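January 2018

Saturday, and the kitchen table has got away from me again. I sat down after breakfast to write a list of what lives on it and what ought to, and got as far as the pink mug before I wanted tea. The mug tree was bought in November to put an end to this sort of thing. It has pegs. I have mugs. The two have yet to reach an understanding. 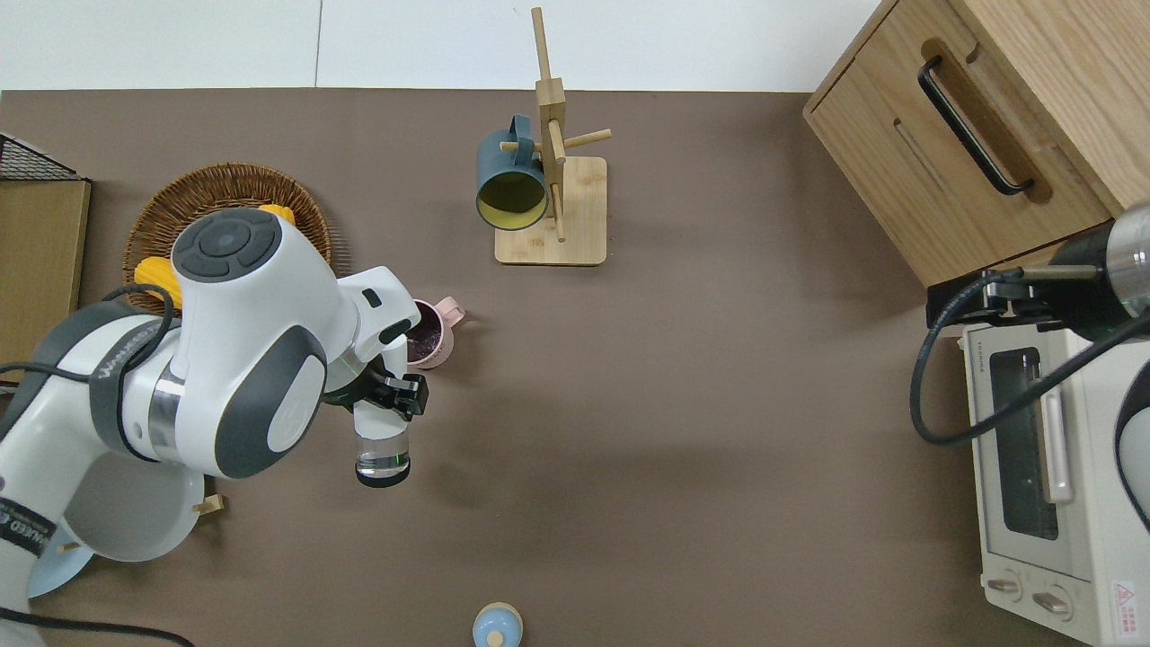
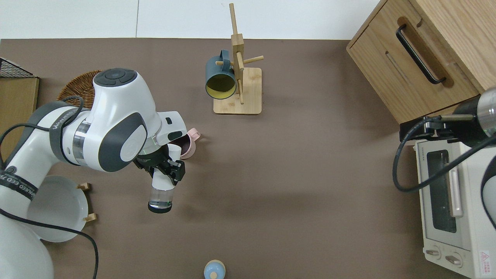

I have ruled that the pink one stays, as I'd only get it out again by four. The corn is for tonight's soup – the recipe wants 8 cobs, which strikes me as greedy. Rang Wetitz about the new shelf and was told 13 working days, the same answer I had last week. Gave the table a wipe after lunch, going round things. Soup at seven, if I can find the big pan.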